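Lomthorpe Family Centre
Play and Home Storage Handbook
Section 4: Packing small play pieces into a single box

4.1 Purpose
This section sets out how small plastic play pieces are to be gathered, sorted and returned to one open box at the end of a session. It applies to play food, toy bowls and plates, and small figures. Larger toys are covered in Section 5.

4.2 Before you begin
1. Spread a cloth or blanket over a low, level surface. A checked pattern is suitable, provided that small pieces remain easy to see against it.
2. Place the box in the middle of the cloth with its long side towards you.
3. Bring all loose pieces on to the cloth. Check beneath nearby cabinets and shelves, as round pieces roll a considerable distance.

Note: A rectangular biscuit tin or a plastic storage box may be used. Any box with a cracked or sharp rim should be withdrawn.

4.3 Packing the box
4. Stand any tall container, such as a tub of cotton swabs, upright in a back corner.
5. Lay bowls on their side or flat on the base. Long pieces, such as a toy corn cob, may rest against them.
6. Fill the front of the box with fruit and other rounded pieces.
7. Stack plates and loose lids beside the box until the remaining pieces are in.

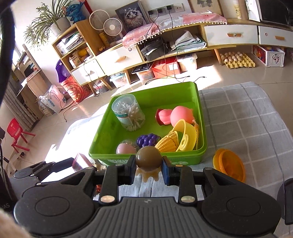

Should the plates go into the box before the play food?
Plates are best left until last, as they take up the base of the box and leave smaller pieces perched on top of them.

Caution: Cotton swabs are not playthings. Where the tub is kept with the toys, its lid must be closed firmly and the box stored out of reach of young children.

4.4 Checking for stray pieces
8. Look along both sides of the box and directly in front of it. Small brown or beige pieces are the most easily overlooked - particularly in strong sunlight.
9. Lift any lid lying on the cloth and check underneath.
10. Return figures and toy coral to the box after the heavier pieces, so that thin branches are not bent.
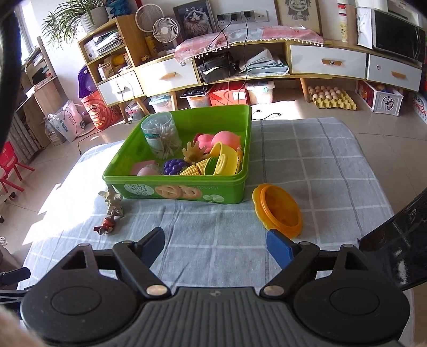
4.5 Storing the box
11. Carry the box level, with both hands beneath it.
12. Place it on a low shelf, away from power sockets and hanging cables.
13. Shake out the cloth, fold it and store it separately.

Missing or damaged pieces should be reported to Reiko Hosoda on extension 531.

Section last revised February 2025.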